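4.2 Changes in bench work at Flevcombe

The returns bench at Flevcombe checks bags before they go back to stock. Before the trial, each inspector opened every zipper, felt inside the lining and closed the bag again by hand. Figure 3 shows the arms at work on a cream bag.
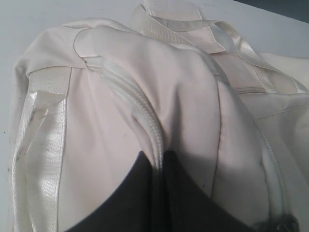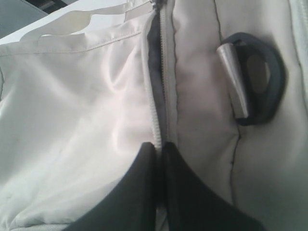
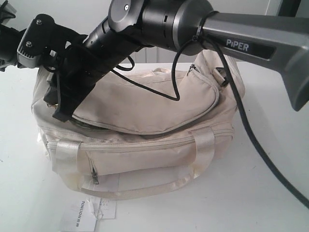
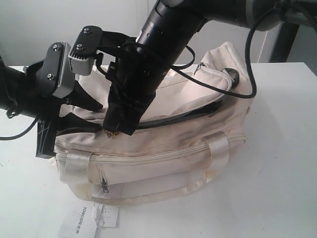 Figure 3. Handling of a cream bag with paper tags at the bench. The first two views are from the wrist of an arm; the second shows the gripper fingers closed on the fabric beside a zipper.

Over the trial the bench processed 2,579 bags. Inspectors kept the decision on grading — stains, smudges and worn webbing were still judged by eye — but handled far fewer zippers themselves. Of the 34 staff interviewed, most said their hands were less sore by the end of a shift. Several also said the work had become lonelier. Two inspectors used to share a bench and talk; under the new layout one person watches 2 stations and clears stoppages.

Soft bags caused most of those stoppages. Inna Lysenko, a shift lead, had asked in July for stoppage time to be left out of the hourly target, and the change was made after 3 weeks. Pay grades stayed the same, although clearing a stoppage was a new skill and was taught informally, usually by whoever had the next station.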